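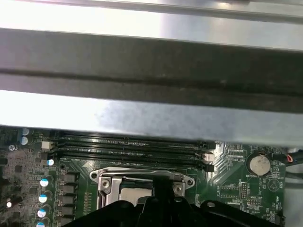 2019年1月23日(水) 作業記録:Burby 2号機 CPU脱着と接触確認

対象はStavero解析用のワークステーション、呼称Burby 2号機。先週から、コールドスタート時にPOSTが完了しない症状が断続的に出ている。再投入で起動することもあり、再現条件は絞れていない。電源ユニットは前回の記録どおり予備品と入れ替え済みで、症状に変化なし。本日はCPUを外し、ソケット側と裏面の接点を確認する。

準備
・電源ケーブルを抜き、電源ボタン長押しで残留電荷を放電。300秒放置。
・筐体を横倒しにして側板を外す。作業台側のアースは導通確認済み。
・メモリは全数抜いて帯電防止袋へ。袋にはスロット番号を記入。戻すときに番号を変えないこと(エラーログと照合できなくなる)。
・ヒートシンクのネジは対角で少しずつ緩める。固着あり。無理に引き上げず、左右に少し回してから外した。
・IHS上の旧グリスは無水エタノールで拭き取り。かなり硬化していた。前回の塗り直し日は台帳に記載なし。今回から記載する。

メモリを先に抜いたのは、ソケット横の空間を確保するため。実装したままでもロードプレートは開くが、レバーを起こすときに指が当たりやすい。Britierの手順書ではメモリは外さないことになっている。あの手順書は別筐体用なので、Burbyではこちらの順で統一したい。

取り外し
レバーを解除し、ロードプレートを全開。CPUは基板の縁だけを保持し、真上に上げる。斜めに抜くと角がピンに触れるので、ソケット面と平行のまま高さを取ってから横へ移す。ここは毎回同じ注意になるが、Nohのボードでピンを曲げたのがまさにこの工程だったので書いておく。

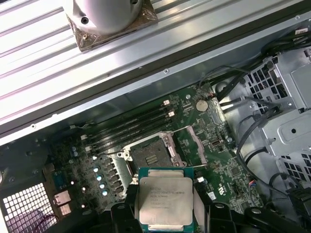
IHSの刻印はINTEL XEON E5-1630 V3。台帳の型番と一致。以降の行のロット番号は別紙に転記した。

確認結果
1. ソケットのピン列。ルーペを使い、照明の角度を変えて四方向から確認。反射の並びに乱れなし。曲がり、欠けとも認めず。
2. CPU裏面のランド。隅に薄い曇りが一か所。グリスの回り込みと思われる。不織布にエタノールを含ませて一方向に拭き、曇りは消えた。症状の原因と断定はできない。グリス自体は非導電性の品だが、接触圧が足りない箇所に入れば不良の要因にはなり得る。
3. 基板端の切り欠き。変形なし。
4. DIMMスロットの接点。エアで清掃後に目視。異物なし。ラッチの動きに渋いところはなかった。
5. CMOS電池。電圧は規格内だったため交換せず。3月の定期点検で交換予定のまま据え置き。

取り付け
三角マークと切り欠きで向きを確認し、ソケット直上で平行を出してから降ろす。載せた後は押さない。軽く揺すって収まりを見たくなるが、やらない。降ろし直す場合は必ず一度真上に上げる。
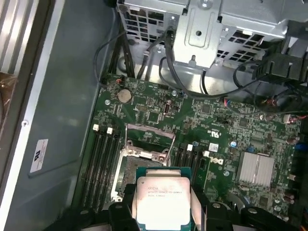
図3 E5-1630 v3とソケット。ロードプレート開、DIMM未装着。

レバーは片側ずつ、ロードプレートの浮きがないことを見ながら固定。力の掛かり方は前回と同程度。グリスは中央一点盛り、ヘラは使わない。ヒートシンクは対角締めで、仮締め二周の後に本締め。メモリは袋の番号どおりに復旧した。

起動確認
初回POSTは通過。メモリは全数認識。BIOS時刻のずれなし。アイドルで120分放置し、その後Staveroの標準ケース244番を実行。計算中のCPU温度は最大54℃。作業前の値は、同じケースでの記録が残っていないため比較できない。次回から脱着前に必ず同一ケースを流しておくこと。

症状はコールドスタートで出ていたので、本日の確認だけでは改善の有無を判断できない。電源を落として一晩置き、翌朝の初回起動を見る。これを五日分続けてから台帳の状態欄を更新する。それまでは「経過観察」のまま。

残件
・Woo-jin Jiさんへ:1号機のBIOS設定一覧を共有フォルダに置いてください。2号機のメモリ関連の項目と突き合わせます。
・ソケット用の保護カバーの予備が棚にない。ボード返送時に必須なので二個手配。
・無水エタノール残量少。
・再発した場合はメモリを二枚構成に落とし、スロットを順に替えて試す。それでも出るならCPUを1号機と入れ替えて切り分ける。ボード交換はその後。

追記(同日夕方):ファンの回転数ログの取得間隔が初期値に戻っていた。設定し直して保存済み。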